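**Robot demonstration** (also *teaching by demonstration*, and in older texts *programming by showing*) is the practice of having a person perform a task so that a robot can copy it later. The person may push the arm about by hand, steer it from a distance, or do the job with grippers held in their own hands and leave the robot out of it altogether.

## Methods

In **hand guiding**, the joints of the arm are slackened and the operator moves it through the task. It is the oldest method and still the easiest to explain to a visitor. It is tiring, and the operator's body tends to block the view.

**Remote control** keeps the person away from the arm, usually with a second, smaller arm or a pair of handles. What gets recorded is something the robot can do, which counts for a lot. It is also slow, and beginners close the fingers on nothing more often than the published clips suggest.

**Hand-held grippers** are the cheapest option. The operator works at normal speed and feels the contact through the handles. The weak point is that a human wrist will happily take up positions the robot's wrist can't reach, and this may not be noticed until playback.

## Claims and results

Suppliers like to quote small numbers of demonstrations. The Gridus handbook promised a usable skill from 13, under lighting it did not describe. The Pimden trial gathered 1191 demonstrations of household tasks and reported success in 100 runs out of 100 - on the same table, with the same objects, set down in nearly the same places. A repeat held at Itinside in November moved the table and changed nothing else. Only 6 of the tasks were still counted as working.

Defenders say that more data will cure this. It may. So far the claim has mostly been tested by the people selling the equipment.

## Choice of task

Desk and kitchen objects are popular because they are cheap and everyone knows how they should behave. Plugs, switches and hinged lamps are harder than they look, as a small error in angle can undo the whole attempt. White plastic on a pale surface gives a camera few edges to work with.
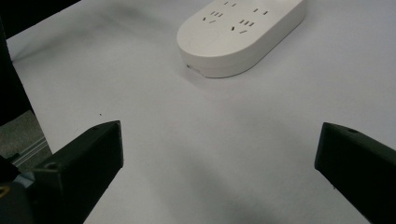 Hand-held grippers at a table with white electrical goods.

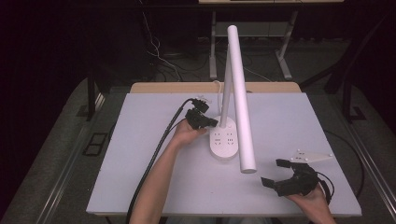 Skinner objects that this account is too hard on the hand-held method, and that an unreachable wrist position can be filtered out before any training starts. The same reply grants that filtering throws away good work along with bad, and that the Pimden report never gave the share it discarded.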